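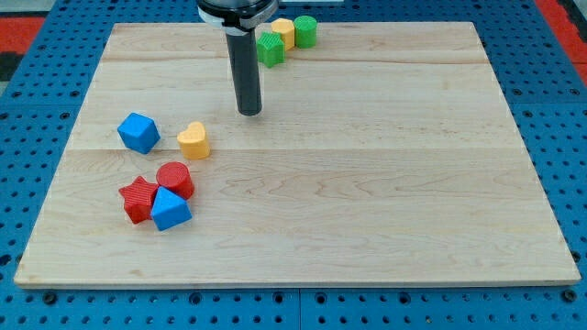 One reader objects that a wood board laid over a perforated table defeats the purpose of the table. The holes are there for fixing things down, the argument runs, and a loose board covers them up. Anyone who needs a flat surface should order a flat table and leave the perforated ones to people with bolts.

The objection is fair as far as it goes. A perforated top is the right surface for clamps, stops and anything with a threaded foot. It is a poor one for small loose parts. A block with a narrow face can straddle the rim of a hole and stand at a slight lean, and anything smaller than the hole goes through it. The board is a cheap way to have both surfaces on one table, and it comes off in under a minute.

This item covers choosing the board, seating it, and keeping it flat. It replaces the short note in the November issue, which gave the wrong thickness for the Ameck panel.

Choosing the board

Edge-glued panels are the usual choice. They are made of planks joined side by side, with the seams visible on the face. The board shown with this item is of that general kind: pale, with light brownish swirls in the grain and one long seam crossing the middle. Seams are normal and have no effect on use as long as the planks on either side are level. Check by drawing a fingernail across the joint in both directions. If it catches in one direction only, there is a step, and the panel should be exchanged or scraped.

The Ameck panel is 13 mm thick in both stocked sizes. The Prudex panel is thicker and heavier and stays put better, but it has a harder gloss finish. Light plastic parts slide on it, and it throws glare under overhead lamps. For sorting and placing small blocks we recommend the Ameck with an oil finish.

Veneered sheet also works. Its face is flatter out of the box, and its edges chip. If you go that way, round over the edges before first use and seal them.

Leave a margin of table showing on all sides. A board cut to the full size of the table overhangs as soon as it shifts, and it will be leaned on at the overhang. A visible margin also gives you the hole grid as a reference, so the board can be put back square by counting holes from each edge of the table. Write the count on the underside of the board in pencil.

Seating

Wipe the table first. Grit under the board is the most common cause of rocking, ahead of any warp in the wood.

A board can sit directly on the metal or on thin pads. Pads are better. They hold the underside clear of the table so air reaches it, and they stop the board from creeping. Place them over solid metal between the holes; a pad centered on a hole sinks in over time and the corner drops. The Halonen pads are soft enough to take up small differences in height. Cork cut from sheet is an acceptable substitute if all the pieces come from the same sheet.

Put one pad near each corner and one at the center. Press on each corner in turn. If there is movement, shim the low corner with paper and test again. Do not cure a rock by clamping the board down at one side, which puts a twist in it that remains after the clamp comes off.

Keeping it flat

Wood moves across the grain as humidity changes. A panel finished on one face only will cup, and a freshly cupped panel is often blamed on bad stock. Finish both faces and all four edges with the same number of coats. Sand with 180 grit, wipe, oil, wait overnight, then go over it with 360 and oil again. A finer grit makes no difference to how the parts sit.

Test for cup with a 300 mm steel rule held on edge across the planks, with a light behind it. Light under the middle of the rule means the face has gone hollow. Turn the board over and leave it for a week before doing anything else. Most mild cases correct themselves. Do not wet the hollow side to speed this up.

Store the board flat or fully upright. Leaning it against a wall at an angle for a few weeks will bow it.

Blocks on the board

A pale board suits colored blocks. Blue, green and yellow all read clearly against it. Natural wood blocks do not, and for those a dark board or a felt sheet is the better choice.

A mixed set is more useful for practice than a set of cubes. The prisms, cylinders and hearts behave differently when set down. A cube is stable on any face. A cylinder is stable on its end and rolls on its side. A faceted prism on its side rests on one flat and will tip over to the next with a light push – the more sides it has, the smaller the push. A heart lies well enough on its broad face. Stood on its point it falls over.

Texture matters too. Ribbed sides give more to hold than polished ones, and the ribs collect dust. Brush them out with a dry toothbrush. Solvents should be kept away from both the blocks and the oil finish.

When laying out blocks in a repeatable pattern, the long seam of the board makes a usable baseline. Planks are seldom of equal width, so the other seams should not be treated as a ruled grid. If a grid is needed, mark it lightly in pencil and erase it afterward. Tape lifts oil finishes and leaves a residue that holds light parts in place, which spoils any comparison between positions.

Stock and prices

Ameck panels are in stock in the smaller size. The larger size is on back order, and there are 13 requests ahead of any placed after this issue. Halonen pads are sold by the strip. The Brondetti scraper listed last time has been dropped from the catalog, as replacement blades are no longer supplied; an ordinary card scraper does the same work on seams.

Offcuts from panels trimmed at the counter are in the bin by the door on Mondays. They are long enough for test pieces, and it is worth trying a finish on one before committing a whole board.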